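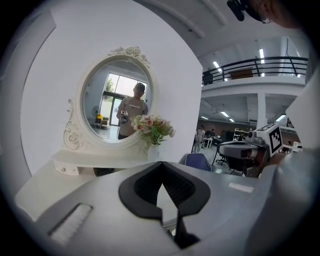

The dressing table, with a second gripper on the right.

Participants wanted: household tasks with hand-held grippers

The Borholm study is looking for people to carry out everyday tidying tasks using a pair of hand-held grippers. The recordings are used to train robot arms. In our first round, 900 recordings of tasks at one table were enough for an arm to learn a simple pick-up, but it did poorly when the furniture changed. We now need more people and more kinds of furniture.

You will work standing up, one gripper in each hand, at a dressing table and other pieces set up in our workspace. Each session lasts two hours with a break. No experience is needed. You must be 18 or over and able to stand and lift light objects with both hands. 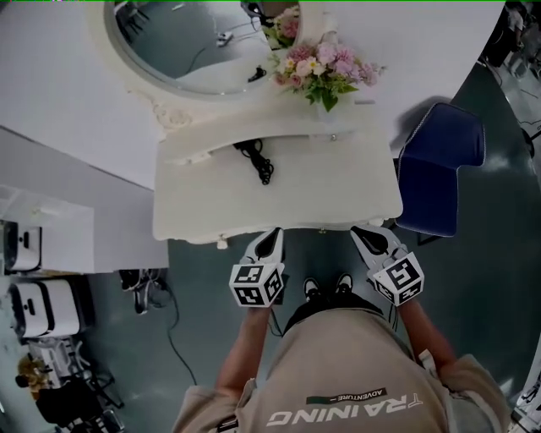 Both grippers in use at the table. The marker cubes are used to track hand position.

We pay 62 euros per session, plus local travel. Sessions run until the end of February at the Jurnance building, room 2004.

To apply, leave your name and the times you are free at the Jurnance front desk by 6 December 2018. Please quote reference 1887.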